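Search this site Search Menu Log in

Work and Automation: Course Handout
Unit 2. Hand tools, task recording and the changed job
Course office, 2023-07-08

We use cookies to keep you signed in and to remember your reading position. Accept Manage settings

Reading for this unit: the Denton case file, sections on staffing and on bench layout. Bring the case file to the seminar. The questions in the last section are for discussion and are not graded.

1. Scope

The previous unit dealt with fixed automation: conveyors, palletizers, machines that do one thing behind a fence. This unit deals with work that was left to people because the material is soft, mixed or badly placed. Sorting and folding textiles is the standard case. A carton has a known shape. A piece of cloth in a basket has a different shape each time it is put down, and its edges and corners may be hidden.

Employers in this kind of work now have a middle option between full manual work and a robot cell. The worker does the task with a hand-held gripper in place of bare hands. The gripper carries a camera, and what the camera records is later used to train a robot arm fitted with the same kind of fingers. The work still gets done, at a lower rate, and a second product comes out of it, the recording.

2. The Denton case

Denton is a textile rental site run by Presier. It receives used linen, washes it, folds it and sends it back out. Before the change the folding room employed 20 people on two shifts. In November the firm moved part of the folding work to recording benches, using gripper tools supplied by Nulier. The consultancy Swanepoel was hired to draw up new job descriptions and a pay scheme.

Nobody was dismissed in the first phase. The changes were in the content of the job:

- Folders assigned to a recording bench no longer touch the cloth directly during a recorded task.
- Each task has a set start position and a set end position for the tool.
- A shift target of 200 recordings replaced the earlier target, which was stated in folded pieces.
- Rejected recordings do not count toward the target.
- A second person reviews recordings at a computer and marks them as accepted or rejected.

The case file reports 686 rejected recordings in the first full period. The three most common reasons given are tool out of view, wrong start position and hand visible in the work area. None of these is a folding error. A piece could be folded well and still be rejected. This is the point on which the folders' complaints center, and we return to it in section 5.

3. Task analysis

A bare-handed folder uses ten fingers, both palms and sometimes the forearm or the chest. A two-finger gripper offers one pinch. The work therefore has to be broken into steps that a single pinch can carry out:

Approach. Tool moves to the basket with fingers open.
Select. Worker chooses a point on the cloth. A raised fold is easier to take than a flat layer.
Close. Fingers close on the cloth.
Lift and clear. Cloth is raised until it is free of the rest of the pile.
Place. Cloth is laid on the bench and released.
Repeat for each edge to be turned.

Most of the skill lies in the second step. Experienced folders tend to pick a point near a hem, so that the piece opens as it is lifted. When asked how they find it, the Denton folders gave short and not very useful answers ("you look for the thick bit"). This is tacit knowledge in the sense used in Unit 1. Recording captures the result of the choice without requiring the worker to put it into words. For the employer that is the attraction of the method. For the worker it raises a question of ownership, because a skill that could not previously be written down and handed over now can be, in part.

Note for the seminar: distinguish between the skill of folding and the skill of using the tool. They are learned at different speeds. In the case file some of the fastest folders were among the slowest on the recording bench.

4. The recording bench

A bench of this type needs little equipment. The requirements usually stated are a plain work surface, steady light, a fixed place for the basket and a clear area large enough for the piece being handled. A pale surface makes dark fingers easy to pick out. White cloth on a white surface is harder, since the edge of the piece may have little contrast with the table. 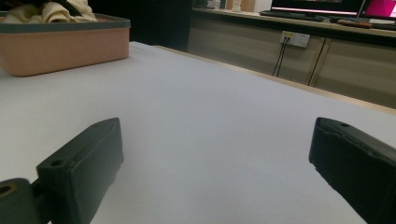 Bench height was set at Denton for folding by hand and was not changed when the tools came in. The hand-held tool adds length beyond the wrist, so the elbow sits higher than before for the same work point. Folders reported shoulder fatigue early in the shift. Swanepoel's first report treats this as a training matter. The second recommends adjustable benches and a limit of 2 hours on the tool before a change of task. The limit was adopted. The benches were still under discussion when the case file closed.

The placing of the basket matters for the same reason. If it is far to one side, each approach involves a reach with the arm extended and the tool's weight at the end of it. Moving the basket closer shortens the reach and also reduces the clear area. The two have to be traded off on each bench, and the person doing the work should be present when it is decided.

5. What changes for the people

(a) Pay. Piece rates assume that output is the folded piece. Under recording, output is partly data. Presier kept the base rate and added a supplement per accepted recording. Acceptance is decided by the reviewer, so the supplement depends on someone else's judgment of matters unrelated to folding quality.

(b) Pace. The tool slows the hand. Managers expected this. Folders who took pride in speed described it as the hardest part of the change.

(c) Monitoring. The camera is aimed at the work, but its record also shows when work stops. The site agreement forbids using recordings for discipline. It is silent on using them for scheduling.

(d) New roles. Reviewer posts were filled from the folding room. They are seated jobs and pay slightly more. Folders passed over for them asked how candidates had been chosen, and the case file contains no written criteria.

(e) Duration. Recording work ends when enough has been recorded. The agreement gives no date and no amount.

6. Questions for discussion

Should a rejected recording be paid if the piece was folded to standard? Argue from the site agreement first, then from general principle.

Draft a clause covering the use of recordings for scheduling. Keep it under one page.

Which of the six steps in section 3 would you expect a robot arm to take over first, and which job at Denton would that affect?

Get new handouts by email. Enter your address Subscribe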